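4.3 Adjusting the grip pads

The Damcombe 14 reacher is supplied with the grip pads set for light household objects. Adjust the pads before first use and again after any pad replacement.

1. Set the tension dial on the handle to position 1.
2. Hold the reacher by the body. Keep fingers clear of the trigger linkage.
3. Loosen the two pad screws one half turn with the supplied key. Do not remove them.
4. Squeeze the trigger until the pads meet along their full length.
5. Tighten the pad screws, left side first.
6. Release the trigger and check that both pads return to the open position.

CAUTION: Do not lift objects heavier than 190 g with the tension dial in position 1. The object may slip.

Textured pads hold best when the surface is free of dust and hand lotion. Wipe them with a damp cloth and let them air dry. Solvents harden the rubber and void the pad warranty.

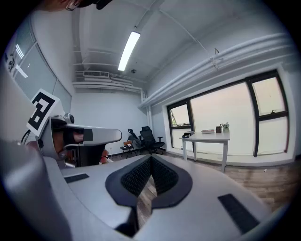

Textured black fingertip pads on a light gray gripper body.

NOTE: Pad shape differs between product lines. Order replacements by part number (321 for the standard pad, 13 for the narrow pad) and install them in pairs.

4.4 Checking the grip

1. Place an empty plastic cup upright on a table.
2. Close the pads on the cup below the rim.
3. Raise the cup to elbow height and hold it there while counting slowly to five.
4. If the cup turns or slides, move the tension dial up one position and repeat from step 2.
5. If the cup still slides at the highest position, repeat section 4.3.

Record the final dial position on the card inside the back cover. Store the reacher with the pads open.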